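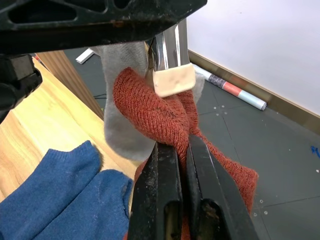 Weft knitting forms a fabric from a single yarn running crosswise, each loop drawn through the one beneath it. The loops sit in vertical columns called wales and horizontal lines called courses. Socks are almost always weft knitted, and on the rust-orange one the rows of stitches can be made out even through the fuzz of the surface. Woven cloth has no loops, so it stretches much less along the grain.

Gauge
Gauge is the number of wales and courses over a set width and height. For this unit we measure over 5 cm, with the swatch flat and relaxed. Do not pull it to meet the ruler. Record both figures, wales first. Hebden samples are labelled with the needle count of the machine, which for the small cylinder is 72. Needle count and gauge are different things and students mix them up every year.

Fibre and surface
A fuzzy surface comes from fibre ends standing clear of the yarn. Short staple, low twist and brushing all increase it. Colour can look softer on a fuzzy knit than on a smooth one dyed in the same bath.

Pilling test
Run each swatch for 500 rubs, then grade it against the reference cards in the grey folder. Grade 5 is no change. Lleucu Gittins has the booking sheet for the tester.

Reading before the May tutorial: Mottram, course reader, from page 77 to the end of the chapter. Bring your swatches and a hand lens.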